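Posted in July
By Nikau Te Moana

Drosham hand-held gripper: setting up a pair and keeping it in good order

The Drosham is our two-finger hand-held gripper, sold singly or as a matched pair, and it's the one we get the most letters about at Umavano. People are fond of it, I think, because it asks so little of you. The fingers are soft yellow blocks with a slot through each, the housing is black and rounded, and the label on the front carries a QR code and the unit number. Keep that number handy when you write to us, please! It saves everybody an afternoon.

This page covers getting a pair ready for cloth work (blankets, towels, folded clothes, that sort of thing), what to look at each week, and how to change the fingers when the time comes.
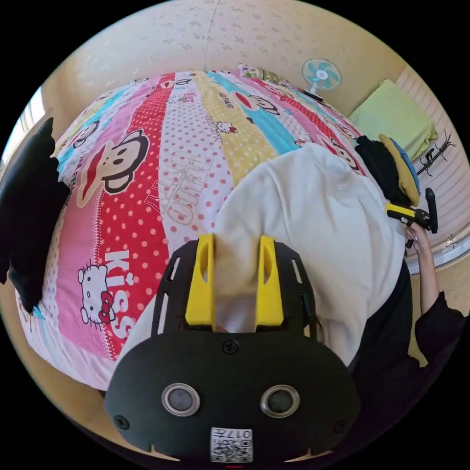

Henare, July

Bedding is what I always suggest for a first session with a new pair. A big fluffy blanket gives the fingers plenty to push into, and if your grip is a touch off you'll feel it right away without hurting anything. Start with one gripper in the hand you favor, get used to the weight, and then bring in the second. Let the fingers sink into the cloth before you close them. New owners tend to pinch at the very top of a fold and then wonder why it slides away from them - go a little deeper than feels natural and you'll be fine.

Before that first session, set the finger gap. Loosen the finger screws on the slotted mounting plate by half a turn, slide both fingers until they sit evenly either side of the center line, and snug the screws back down. Snug is plenty. We've had plates come back to the Prirnurham workshop with the threads pulled clean out by somebody very strong and very thorough, and I do feel for them, but a plate like that has to be replaced.

Next, the two round sensor windows. Wipe each with a dry lens cloth, silver ring included, and please leave the window spray in the cupboard. Fleece and terry cloth shed more than you'd expect, and a bit of fluff on a lens will do more harm to your recording than a scratched housing ever will.

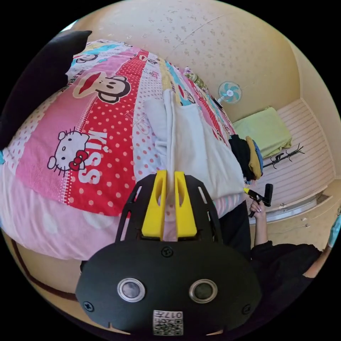 When you work as a pair, check both units together, even if only one of them has been doing the heavy lifting. I like a Friday for this. Open and close each gripper 12 times with nothing between the fingers and listen for clicking, which usually means lint in the slide. A soft brush clears it. Then go over the housing screws with the small driver from the box and feel for any that have worked loose. If one keeps backing out, write to us before you reach for the thread glue.

Fingers are a wearing part. Look them over every 100 hours of use and plan on a new set at 500, sooner if the edges of the slots have begun to split. Always change both fingers on a gripper at once, as an old one and a new one won't close evenly. Our longest-serving demo unit has 3,376 hours on it and is on its original housing, so the rest of the thing holds up very well indeed.

Spare fingers, mounting plates and screw packs all ship from Prirnurham. Put your unit number in the order notes and we'll match the set to your gripper before it goes out.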